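Bring back the desk sergeant

I've been chewing on this since June, when I lost my wallet in Chiba and had what I can only describe as a lovely time getting it back. There was a tiny police post near the station, the kind with one desk and a map on the wall, and the officer on duty got out a form, a ruler (a ruler!) and a cup of tea for himself, and we went through the whole thing together. My Japanese is awful. His English was a bit better. Two hours later a schoolkid walked in with the wallet.

Now, I know a story about a wallet is not an argument. Kids are nice in plenty of places, and wallets vanish in Chiba too. But I came home and tried to report a stolen bike at my own local station, and the front counter was closed. It's been closed for 3 years, according to the sign, which also gave me a web address and a number to call. I called the number. I pressed 2 for property crime and 6 for "other," and I got a recording telling me my report would be case 2101 and that I shouldn't expect a call. Well, I didn't get one!

My friend Chiharu Yagi thinks I'm being sentimental. She worked dispatch for a long time and she says the counter was mostly people asking for directions to the courthouse, plus the same man every Friday complaining about his neighbor's leaf blower. Put the officer in a car, she says, and that officer can at least get to somebody who needs help. I take her point. Staffing is tight pretty much everywhere, and if you made me choose between a counter clerk and a patrol on a bad night, I'd pick the patrol too.
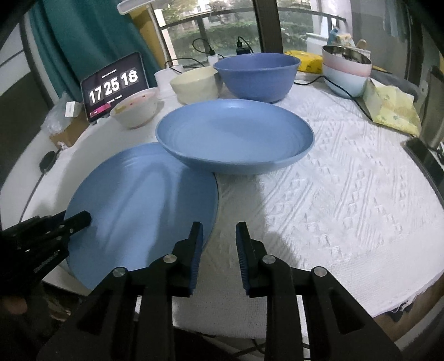
But I keep coming back to the leaf blower man. Somebody in uniform knew his name, knew his street, and knew he got worse when his sister was out of town. That's local knowledge, and you don't get it from a car with the windows up. When departments shut the counters they counted the hours saved, and I've never seen one of them try to count the other side of it, the stuff people used to mention on their way out the door. "Oh, and by the way, there's a van on Fanen Street that hasn't moved in ages." Who's going to sit through a phone menu to say that?

There's also the plain matter of who gets shut out. I can fill in a web form. I grumble, but I can do it. My upstairs neighbor can't, and she's not going to call a number where a machine talks over her. If her purse gets snatched it simply won't be in the figures, and then next spring somebody will stand up at a council meeting and tell us that purse snatching is down.

Daichi Uchida, who used to walk a beat and now teaches new recruits, told me the thing he can't get across in a classroom is how to be bored in public. You stand on a corner, you say good morning, nothing happens, and you do it again the next day. He reckons it took him a whole winter before shop owners said anything to him beyond the weather. I love that, and I also see why it's a hard sell at budget time. "Officer stood around, was pleasant" doesn't look like much on a spreadsheet.

So what would I do? I'm not asking for marble counters and brass bells. Open the front desk in the late afternoon, when people are off work. Put the same face behind it most days. It doesn't even need to be a sworn officer, as long as it's a person with the authority to take a report and walk it down the hall. And if the old building is too expensive to heat, rent the empty store next to the laundromat and put a desk in there. The one on our block has been vacant forever and the landlord would probably throw in the chairs.

Chiharu says she'll give it a month before the leaf blower man finds the new address. I hope he does. I'd like to ask him about my bike.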